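From: Lutfa Siddiqui
To: Norkmont Ladies and Friends Golf list
Date: 13 October 2021
Subject: Re: Fall scramble at Drellutden, carts and supper

Hi everybody,

Thanks so much to Shafiq for getting the ball rolling on this (sorry, I couldn't help it) and for answering so many of my calls while I was trying to get the tee sheet to come out even. I've copied the original note below for anyone who joined the list over the summer and is wondering what on earth we're talking about.

Shafiq Begum wrote:

> Hello all,
> Drellutden has offered us the back nine for the fall scramble, shotgun
> start at 1 pm, teams of 4. They can hold 46 places for us. The price is
> $32 a head with a shared cart, and supper is extra if you want it.
> Could somebody find out whether walkers pay less, and whether we can
> bring our own push carts? Last July they were a bit funny about it.
> Also, do we want a long drive prize again or just closest to the pin?
> Shafiq

So, I drove out there on Monday and had a very nice long chat in the pro shop, and yes, walkers are welcome and push carts are fine! The fuss in July was only over the wet ground by the pond, and they have put in a proper gravel path there now. Walkers don't get anything off the price, I'm afraid. I did ask twice, in my sweetest voice.

On prizes, my own vote is for both. The long drive can go on the second hole we play, where it's wide open and even I have been known to find the fairway, and closest to the pin on the short one over the water. If you have strong feelings, write back to the list and not just to me, or I'll lose track of who said what (you all know what my inbox is like).

Supper is the chicken or the vegetable lasagna, with rolls and salad. Please tell me which one when you sign up. The kitchen wants our numbers a week ahead and they do mean a week. Guests are very welcome for supper even if they don't play, so bring your husbands and wives and your patient friends.

If you don't have a team, please don't let that stop you! Send me your name and your handicap, or your best guess at one, and I'll fit you in with a friendly group. We had 2 brand new players last time and they both came back for the Brirkix nine-hole evening, so we can't be all that scary.

One last thing, the Weerakoon cup is still missing from the trophy shelf. If you won it and it's sitting on your mantel, could you bring it along so we can get the new names engraved?

See you out there, and bring a warm layer for the last few holes.

Lutfa

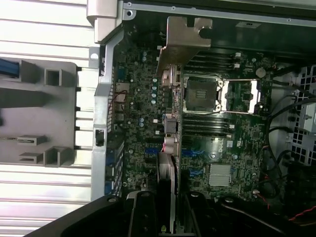

Dell motherboard, CPU socket empty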